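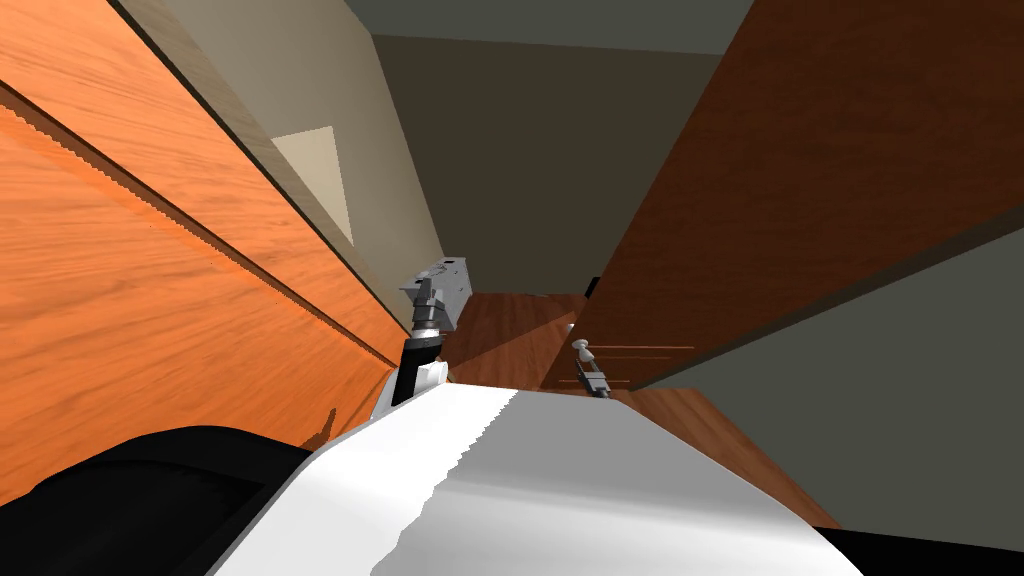
Operators recording teleoperated demonstrations for the Saludo simulator should complete the steps on this page before starting a session. The procedure applies to all two-armed tasks involving doors and cabinets. Begin by moving both arms to a position where the grippers can be seen from the head view. With wooden panels on either side and the view strongly tilted, the far gripper looks much smaller than the near one, and distance is easily misjudged. Make small movements of each hand controller until you are certain which arm is which.

Setting up the session

1. Sign in at the Drerkdale station and load the Zikomberg task list.
2. Select task 210 and confirm that both controllers are paired.
3. Hold the clutch button while you settle into a comfortable posture. The arms do not follow your hands until the button is released.
4. Press Record, wait for the tone, and begin.

Approach a knob or handle slowly and keep the wrist straight. Align the open fingers before closing them, and move the base only when the arm cannot reach.

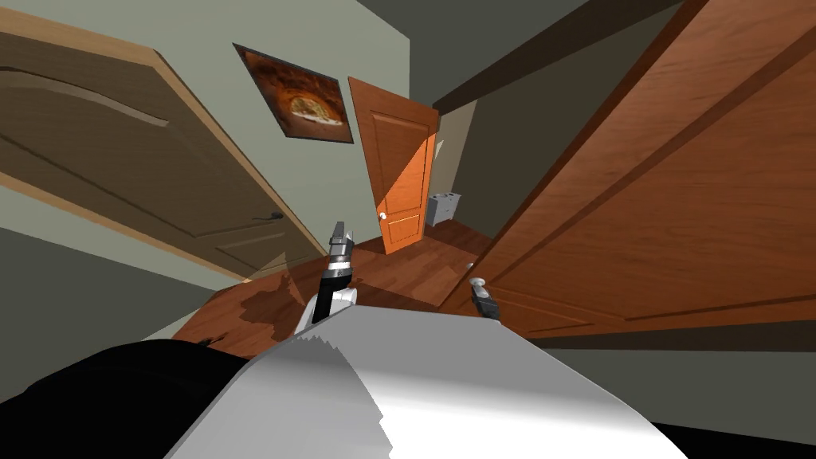
Operators at Pleldale have asked whether a missed grasp means the recording must be discarded, and one wrote that "starting over every time is slower than just trying again." A single missed grasp may be kept if the operator corrects it without pausing. Recordings with two or more misses should be marked Rejected and repeated.

Ending and saving

Open the fingers fully and draw the arm back in a straight line before you press Stop. Do not turn the wrist while the fingers are close to a surface.
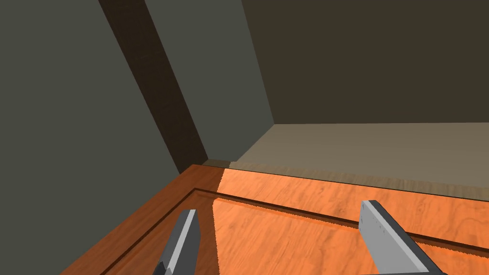
Keep the controllers still until the second tone sounds. The file is then written to the session folder, and a status of Saved appears beside the task number. A recording longer than 500 seconds is divided into two files, and both must be submitted under the same task number.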